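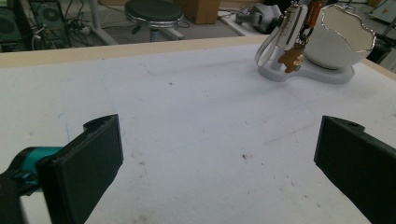

Search topics, posts, members Go

Ring floor going soft in the middle: foam, deck or canvas?

leadhook_lou
Our club ring in Sunton is an 18 ft inside-ropes Trumari on a steel frame, plywood deck, closed-cell foam, canvas over the top. Over the spring the center started to feel dead. Heavier boxers say they sink when they plant the back foot, and one of the coaches says pivots are catching. Canvas was retensioned in May and it made no difference I could feel.

I have a quote for a full floor package (foam and canvas, no deck) at $2,180. Before I ask the club to spend that, I'd like to know which layer is at fault. The foam is one inch thick and 13 years old. We have a dual show coming up and I would like to be finished before it.

southpaw_specs
13 years is past the end for most foam in a ring used every weeknight. Closed-cell takes a permanent set. Once it has, tension on the canvas won't bring it back. Pull the canvas and measure thickness at the center, then at a corner under the turnbuckle where no one stands. If the center is down by a quarter inch or more, you have the answer.

ropes_and_bells
Check the deck first. I have seen three clubs buy foam for what was a frame problem. Sheets sag between the crossmembers, the seams open, and it feels exactly like dead foam from above. Lay a straightedge across the seams with the foam off. Then have one heavy person walk it while another watches from underneath with a flashlight. If a sheet moves against the steel, new foam will feel good for a month and then you are back where you started.

southpaw_specs
He has to take the foam off to do that, so he may as well measure it on the way. Same afternoon.

ropes_and_bells
Agreed on the afternoon. I don't agree that the thickness reading settles it. Foam can be down a quarter inch and still not be what the boxers are feeling. Sinking on the back foot is foam or deck. Catching on a pivot is more often slack canvas, or canvas sliding over foam that was never taped.

leadhook_lou
The foam is in panels, butt jointed. I don't remember seeing tape when we did the canvas, but we only lifted one side.

cutman_ohio
Untaped panels will walk. Every lateral step pushes them a little, and you end up with a gap near the middle and a doubled edge somewhere near the ropes. Feel for a ridge along the apron side before you take anything apart. Cloth tape on all joints, both faces if you can turn the panels over.

Also, check your rule book for the minimum padding before you order. We are registered with two bodies and their numbers are not the same. The ring inspector at your show will go by whichever one sanctioned it.

mat_tension
Going to disagree with the general direction. Thicker or newer foam is not automatically better. We replaced ours with the Saltel dual-density panels and the lighter boxers complained for weeks that the floor was slow. Foot speed matters more to a 112 lb kid than drop protection from his own height. We went back to a single density, firmer, and the complaints stopped.

cutman_ohio
The padding is not there for foot speed. It's there for the back of the head after a knockdown. I would take a slow floor over a hard one every time, and I would not tell a parent anything else.

mat_tension
I didn't say thin. I said firm. Within the permitted thickness there is a wide range of firmness, and the soft end has its own injuries: ankles and knees, mostly. We had two rolled ankles on the dual-density floor and none on the one before it. I know that proves nothing as a sample. I still think it should be part of the decision.

southpaw_specs
Ask the supplier for the compression deflection figure at 25 percent. If they can't give you one, buy elsewhere. "Firm" and "medium" on a product page mean whatever the seller wants.

leadhook_lou
Floor came up last night. Results:

Foam at the corner: one inch, near enough. Foam at center: a hair under three quarters. No tape anywhere. Two panels had separated by the width of a finger, slightly toward the red corner.
Deck: no rot. Straightedge showed a dip across one seam. From below, six of the deck bolts were loose and 4 were missing altogether.

So I suppose everyone was right.

ropes_and_bells
Replace all the bolts, including the tight ones. Use lock nuts. Reusing old hardware on a ring that gets broken down for shows is false economy.

leadhook_lou
Ours stays up year round. Would you still?

ropes_and_bells
Yes. Vibration does the same job more slowly.

southpaw_specs
With a quarter inch of set I would replace the foam regardless. Is the canvas in the quote the coated type? If your current one is sound you can take that off the price.

leadhook_lou
It's a Mensah heavy duck, uncoated, stitched at the eyelets last year. No tears. I'll ask for a foam-only price. Deck gets bolted this weekend.

cutman_ohio
When the canvas goes back on, work opposite sides in pairs, snug only, then go around again for full tension. If you finish one side before starting the next, the center line ends up off square and you will never get the wrinkle out of the far corner. Check it again after a week of sparring.

mat_tension
And get the firmness figure.

Thread closed to new replies. Comments (3)

gymrat_bay4: Used the flashlight method on our ring. Two loose bolts on the blue corner side. Thanks.

oldstablemate: Duck canvas shrinks if it gets mopped heavily. Damp cloth only, then let it dry under tension.

jab_counter: What did the foam-only price come to? Same size ring here.

Contact the moderators | Forum rules | © Sunton Ringside Boards | Back to top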